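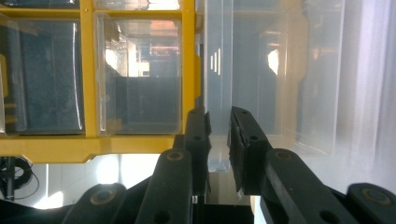
Renato Tagle wants it known that he answered the last one of these ads for the free lunch and has now been hanging doors for us for two years. He also says the lunch has gone downhill. We have taken his comment under advisement and are hiring anyway.

Print this page | E-mail this page
Home Doors Windows Showroom Work With Us Contact

Interior Door Installer / Finish Carpenter
Urbridge Door & Trim

Urbridge sells and installs interior doors, casing and baseboard, mostly in houses old enough to have opinions. We need one more installer, starting in April, and we would like that person to be patient with floors that slope.

The job is easy to explain. A customer picks a door in the showroom, where every wall is plumb and the lighting is kind. You then take that door to a house built before anyone in the neighborhood owned a level, and you make it look like it was always there. It should close with one finger and stay where it's left. If it swings open by itself at 2 a.m., the customer will blame ghosts for a week and then call us.

What you'll be doing

Most of the work is prehung and slab doors, one or two openings at a time. You'll scribe casing to plaster that wanders, cut in hinges, bore for locksets, and trim bottoms to clear carpet the customer swore was coming out. We carry the Soletti line of solid-core doors, which are handsome and heavy, and you'll be lifting up to 60 pounds on a regular basis. For anything heavier we send two people. Please don't be a hero on the stairs.

There is some pocket door repair. We mention it here because the last ad didn't, and we heard about it.

You will also talk to customers. Some will make you coffee. Some will stand very close while you chisel. A fair number will ask if you can "just take a quick look" at a window, a deck or a marriage. The window you may look at.

What we need from you

At least two years of finish work, and hanging doors should be a good part of it. We don't care much whether that was with a shop, on your own, or under an uncle who yelled. You should have your own hand tools and a router you trust. We supply the truck, saws, levels, jigs, shims, fasteners and dust sheets. You need a valid driver's license and the ability to back a long van down a short driveway.

It helps if you've used water-based finishes, since we touch up on site. Spanish or Tagalog would also be useful with a number of our customers, though neither is required.

If you believe caulk is a structural material, this may not be the shop for you – we wish you well and hope to never follow you into a house.

Hours and pay

Full time. The van is loaded at 7 a.m. and we try to be done by 3:30, with the word "try" doing its share of the work. Pay depends on experience and we'll give you the number on the first phone call, before you've driven across town in a clean shirt. There's health coverage after 60 days, paid time off, and boot money once a year. Evening work is rare and paid extra. We don't install on holidays, whatever the customer's mother-in-law has planned.

How we hire

First a phone call with Maricel Lumanlan, who runs the schedule and therefore runs everything. If that goes well, you'll come to the shop for a paid half day and hang one door in our practice opening. Norbert Kerekes framed that opening out of square on purpose and is prouder of it than he should be. You may use any method you like and swear at a moderate volume. He'll check the reveal afterward and say very little, and you shouldn't read anything into that. He was the same at his own wedding.

You'll hear from us either way within the week. We've all waited by the phone for a shop that never called, and it's a lousy way to spend a spring.

To apply

Stop by the office at 216 Steyn Street, rear entrance, any weekday before 3 p.m., and ask for Maricel. Bring a short note on where you've worked and photos of two or three doors you hung yourself. Close-ups of the miters, please. We know what a door looks like from across the room.

No résumé services, no cover letters about passion. One applicant wrote us four pages on the journey of wood. We read them all, and he can't cope a corner.

Filed under: Careers, Doors & Millwork, Shop News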